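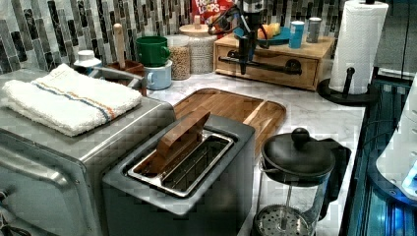

Photo: Mackenzie Lapointe

Section 5: When the gripper won't let go of a drawer handle

I wrote this section after losing most of a February afternoon to fault 355, so you get the benefit of my bad mood. It covers the Pultard arm with the Ondex controller on drawer and cabinet tasks. If your fault code is different, go back to Section 4.

What happens is this: the fingers close on a bar handle, the pull starts, the drawer binds a little, and the arm keeps pulling harder until the controller trips. Now you've got a locked arm hanging on to your furniture!

CAUTION: Don't yank the fingers apart by hand. They can spring when power comes back. (Veikko has the bruise.)

1. Press the stop button and leave it pressed.

2. Hold up the forearm with one hand before you touch the brake release. It drops faster than you'd think.

3. Turn the finger release screw 2 full turns counterclockwise. The handle should slide free.

4. Ease the arm back to its park position, then let go of the brake release.

5. Reset the stop button and clear the fault on the Ondex screen. If 355 comes right back, power everything down and wait 300 seconds before you try again. 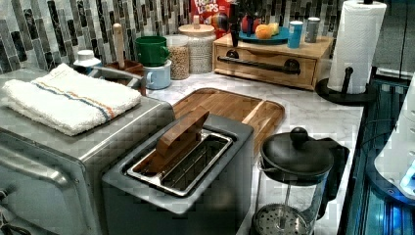
The pull limit is the real culprit, and it's the setting I'd check before anything else. Ours had gone back to the default of 3,567 after an update, way too strong for a light drawer. Think about what rides on top, too: with a plate of fruit and a couple of small containers sitting up there, a hard jerk can send an apple across the counter. I set the limit to 300 and bring it up in tiny steps, with my hand near the stop button the whole time.

NOTE: Save the new limit to the arm profile as well as the task, or the next update will wipe it out again.

6. Run one slow pull with the new limit. If the drawer still binds, fix the drawer (a little wax on the runners did it for me) and leave the limit alone.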